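Zotura Evening Box for Engaged and Married Couples

Question cards and notebook, English edition
Made by Valentini, Brulmont
In stock

Price: $40

Many couples prepare the wedding day very well, and the marriage very little. They know the color of the napkins, but they did not yet speak about who will pay the rent if one of them loses the job, or where they will spend the holidays when both mothers are expecting them. The Zotura Evening Box was made for this kind of talk. You open it after dinner, you take one card each, and you answer.

The cards were written by Liliana Fiore and Settimio Sorrentino, who have worked for many years with engaged couples in Brulmont. Annunziata Fontana prepared the English text. Some questions are light (what did you think of me at our first meeting?) and some need a little courage.
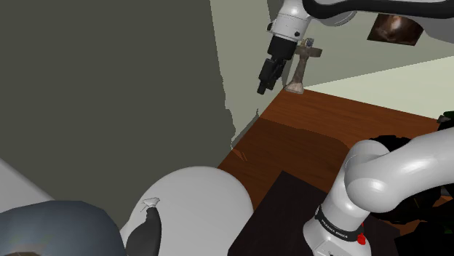 Tall wooden post with a crossbar, with its foot on the tabletop.

What is in the box

109 question cards, printed on both sides
One notebook of 88 pages, with lines
Two pencils
One cloth bag for the cards you have already answered
A folded sheet with the rules

The cards are divided into five groups: Money, Home, Our Families, Children, and The Two of Us. Each group has its own color on the back, so you can leave out a group if it is not for you. Couples who do not want children, or whose children are already grown, usually put the Children group aside and still have enough cards for nearly 100 evenings.

How to use it

Choose an evening when you are not in a hurry. Put the telephones in another room. Each person takes one card and reads it aloud, and the other person answers first. The one who listens must not interrupt. After this you can change places.

If a card is too difficult for tonight, put it back in the middle of the pack. It will come again. We ask you only not to throw it away!

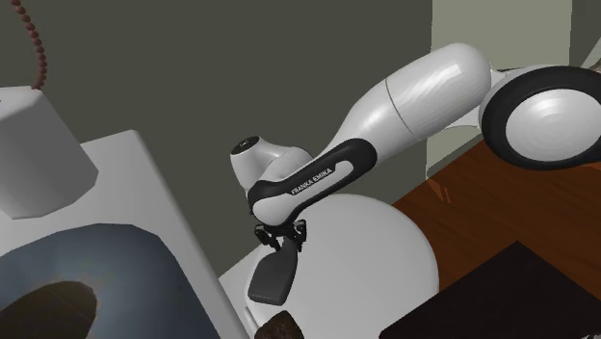
The notebook is for what you decide together. Write the question in short form, then your answer, and leave some lines free below. Many of our customers read it again at their anniversary, and they find that one or the other has changed opinion about something. There is space for this also.

Size and material

The box is of strong cardboard with a lid that lifts off. It fits on a normal bookshelf. The cards have a matte surface and you can write on them with pencil, but please do not use a wet cloth for cleaning. The notebook can be ordered separately when the first one is full.

Larger orders

Parishes, town halls and marriage counselors can order boxes without the notebook at a lower price. For these orders please write to Mirko Rizzi at our Tudberg office and tell him how many boxes you need and for which date.

What customers say

"We are married since a long time and I believed I knew all the answers of my wife. I knew maybe half." Vasilis Popescu

Delivery and returns

We send from Tudberg in two or three working days. If the cards are still in their paper band, you can return the box during 30 days after delivery. Gift wrapping is free; please write the names of the couple in the order notes, and check the spelling.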